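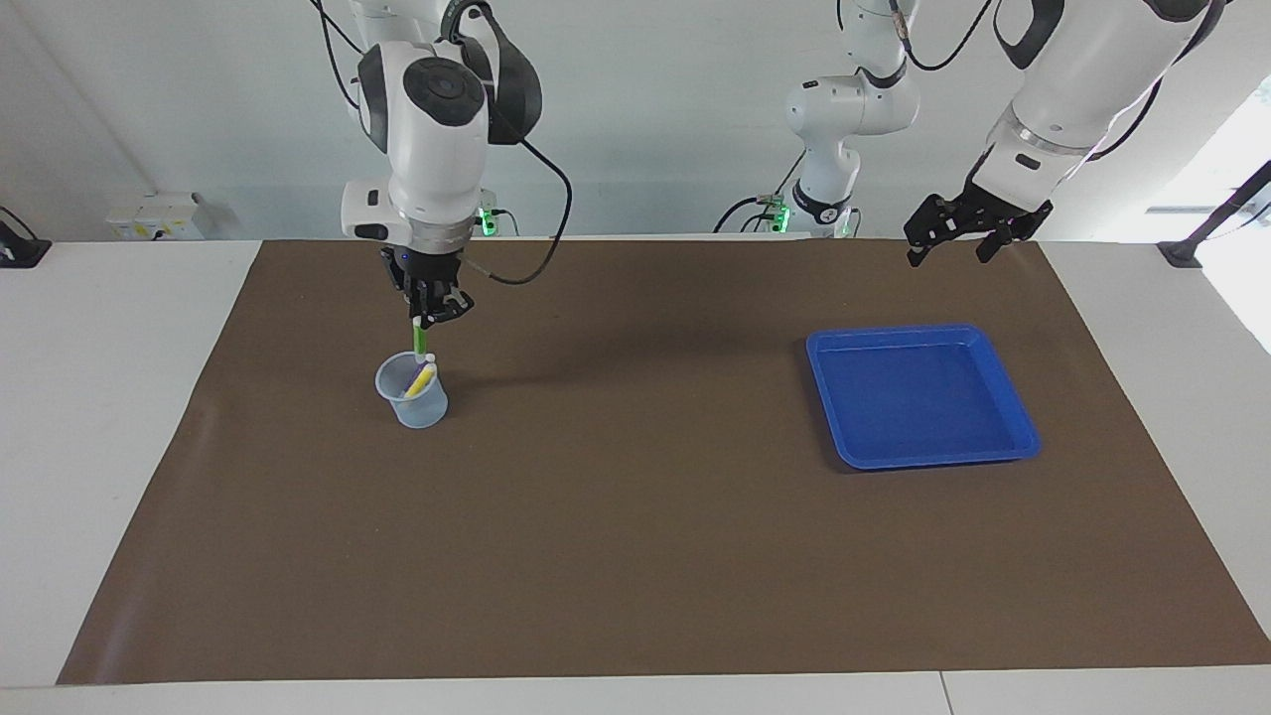

*Green and yellow pens, translucent cup with a spout*

Ticket 3000, Ondeo label printer, still open I'm afraid!

So I tried what Leif Dalsgaard suggested and reinstalled the Tuvolent driver (twice, the first go hung at 11 per cent). Test page comes out fine. But the moment I send the proper batch, all 182 labels, it stops dead and flashes error 715 at me. Switching it off and on clears the error, then the same again. 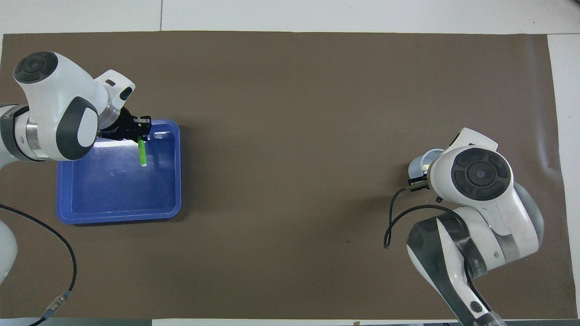 I've also swapped the USB lead for the one off the Atby scanner, no change there. What did help a bit was splitting the job into smaller lots – the first lot went through, the second one stuck. Could it be a memory thing? I had a poke through the settings and the buffer is set to 3000, no idea if that's high or low. Leaving it switched on over lunch, will try again at two and add the log.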